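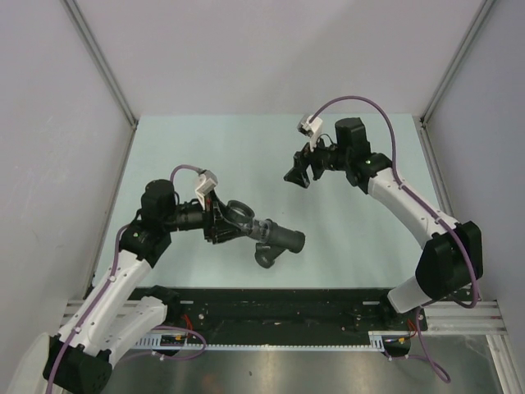 Black and smoky gray, with a clear ring at one end and a little foot hanging underneath. It has the look of a small lens or scope.

Small Round Things, April

Welcome back to the Gridstead gallery, and thank you to everyone who wrote in after the last page (Erzsébet Major, your letter was a joy and I will answer it properly, I promise!). This month we are staying with the small round things, the kind of piece that lives at the back of a drawer for years and then rolls under the stove the one time you want it. I have loved them since I was a child sorting my grandmother's button tins in Fledov, and I suppose I never really grew out of it.

The list we keep at Gridstead now runs to 421 pieces, most of them tubes, rings, caps and collars, and Itziar Villalobos has been very patient with me over the labels. We went back and forth for most of an afternoon on whether a tube with a ring on it belongs under tubes or under rings. It's under tubes for now, but if you feel strongly the other way, do write, because I still wobble on it myself.

What I like best is a piece with a see-through part. Against a pale blue-green top and plain light walls the dark parts stand out so nicely, and you can take your time over the shape.
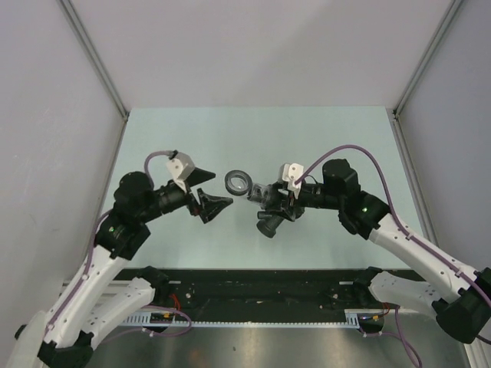
A little ring, dark gray around the rim and paler in the middle. A roll of clear tape, or a round lens ring? I keep changing my mind.

Dayana Ochoa is putting the caps and collars together for the next page, and there are 8 of those she especially wants to show you.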